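Bench arms build, thread 4. Shared shop, same corner as before. Covering the frame, the cable runs, the slip pickup and the finger swap. Earlier threads are linked from my profile.

1/ Short recap for anyone new. Two arms, one tabletop, one sorting job: paper slips off the wood and into cups. Control code is my own, in a repo called Oseck. The left arm is Benanau in the config and the right arm is Nartey, and I'll use those names from here on.

2/ The frame is black aluminum extrusion. I squared it twice. The first time I measured the diagonals before tightening the last corner and it walked 3 mm when I put a wrench on it. Tighten, measure, loosen one corner, correct, tighten.

3/ Arm bases are on plates, and the plates are bolted to the frame. The wood carries no load from the arms. When I had them clamped to the tabletop, a fast move on one arm showed up as a wiggle at the other arm's fingertips.

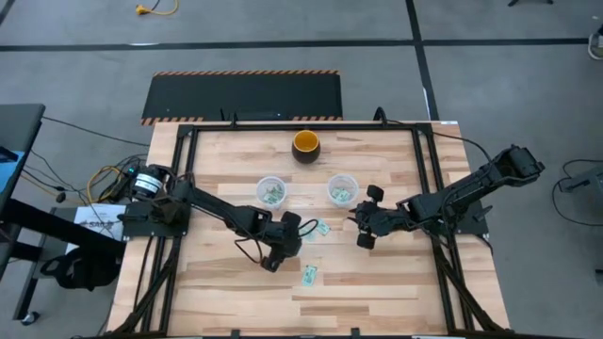
4/ Reach was the number I got wrong in the first layout. I had both bases on one long side, which looked tidy in CAD and put the elbows in each other's way for any pickup near the middle. With the bases on opposite sides, the grippers meet over the center with a gap between them, and each arm's elbow stays on its own half. The dark cup with the yellow interior goes near the top center, with the two clear ones below it side by side, so both arms have a path to all three.

5/ Cost of that layout: a shared zone in the middle. Oseck handles it with a lock. An arm asks for the zone, gets it or waits, and releases it once its wrist is back past the line. Crude. It has been fine so far.

6/ Lock timeout is 16 seconds. If an arm holds the zone longer than that, both stop and the script prints the last joint targets. I had it at 5, and it tripped every time a slow pickup ran long.

7/ Cable notes. Leave a service loop at every joint that rotates. Move the joint to both limits by hand with power off before you fix anything down. I zip-tied Benanau's gripper cable with the wrist at center, then found at full roll that I was 2 cm short. Connector survived. The tie did not.

8/ Do not run the gripper cable on the inside of the elbow. It will fit. It will also get pinched at full fold, and the fault looks like a bad encoder for an entire evening.

9/ Slips. The paper is thin, it curls, and it lies flat on a glossy surface when you want it to curl. A straight-down pinch with the fingers open wide gets nothing. What works better: come down with the fingers partly open, touch the wood lightly, close slowly, and let the paper buckle up between the tips.

10/ "Touch lightly" means a current threshold on the wrist joint. I set it per arm. Nartey has more friction in that joint and needs a higher number. If you copy one arm's config to the other you'll be pressing into the table or stopping above it.

11/ Test batch was 33 slips, one at a time, random placement. Benanau dropped most of the ones lying near a seam in the wood. I suspect the tip catches the seam and reads it as contact early. Not confirmed. Sanding the seam is on the list, and the list is long.

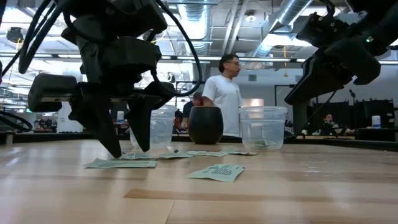
Isten workshop, July

12/ Moved on to several slips down at once, with the clear cups and the dark pot behind them. New problem: choosing which slip to go for. Closest to the gripper is the obvious rule and it's a poor one, since the closest slip is often under the fingers, where the overhead camera can't get a clean look at it.

13/ Current rule: pick the slip with the most clear table on both long sides, then break ties by distance. Slower per pick. Far fewer double grabs. Two overlapping slips count as one blob and get skipped until everything else is gone.

14/ Clear cups are hard for the detector. It mostly sees the room through them. I stopped trying to detect them and gave each cup a fixed position, taught by hand. If somebody bumps a cup, I reteach it, which takes a minute. The dark one is detected every time.

15/ The overhead lights reflect off the tabletop in streaks, and the streaks get read as paper at low exposure. Fixed exposure, fixed white balance, threshold on hue before brightness. Pale green is a lucky color for this. White slips would have been miserable.

16/ Fingertips. The rounded pads hold a rigid part well. On paper they roll the edge under. A tapered finger gives a narrower contact line, and the line is what picks up the buckle. Print tapered fingers with the layers running along the length or the tips snap. 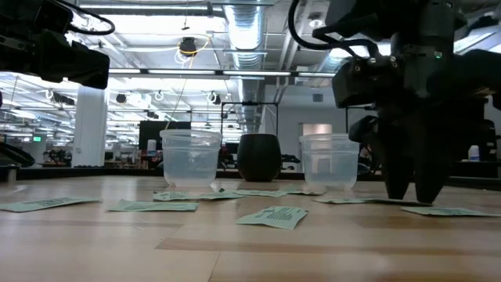 17/ Tip spacing matters as much as shape. I start the pinch with the tips a bit wider than a slip is across, so the buckle has room to form. Too narrow and you pin the paper flat. Too wide and the first finger to make contact drags it sideways.

18/ Hover height before the final descent is 33 mm. Any lower and a curled corner can touch a finger early. Any higher and the slow part of the move takes up most of the cycle.

19/ Logged picks to date, both arms, all settings mixed together: 1,776. I'm not posting a success rate from that, given how many times I changed the fingers and the threshold in the middle of it. A clean run with frozen settings comes next.

20/ Questions from the last thread, grouped.
Power: one supply per arm, shared ground, one stop button that cuts both.
Frame bolts: M5, thread locker on the base plates only.
Gripper force: I don't have a number in newtons. I have a current limit that doesn't tear paper.

21/ Still open: the seam, a handoff from one arm to the other in the middle zone, and a slip lying half under a cup. For the last one I have no plan beyond nudging it out with a closed gripper, and the nudge moves the cup.

22/ Config files for both arms are in the Oseck repo under bench/. The old clamped layout is in there too, in a folder marked old. Don't build that one.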